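Bralon opens its Clanddale workshop to visitors

11th February

Bralon held its first open day of the year at its Clanddale workshop on Monday, with demonstrations running from 11 in the morning until late afternoon.

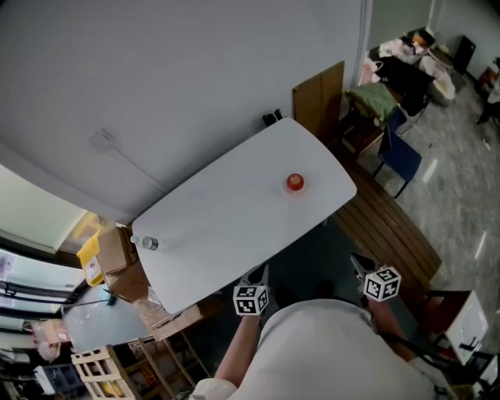

The company records people doing simple household jobs with hand-held grippers and uses the recordings to train robot arms. Its collection now stands at 3377 recordings, of which 524 were made in Clanddale. The rest come from its older site in Rurkden.

Visitors were shown how an operator works with a gripper in each hand, picking up everyday things and setting them down again. Patterned cubes on top of the grippers let the software follow where each hand goes. Staff then played back earlier recordings on a screen and answered questions, many of them about how long a single task takes to learn.

Later in the day the group moved to the back room to see Marty, the company's two-armed robot, which was clearing cups from a counter. It dropped one cup and finished the rest – slowly, but without help.

Bralon plans to add 3000 more recordings before the end of the year, mostly of kitchen and laundry work. A second open day will be held in Rurkden in March. Entry is free, but places have to be booked through the company's website.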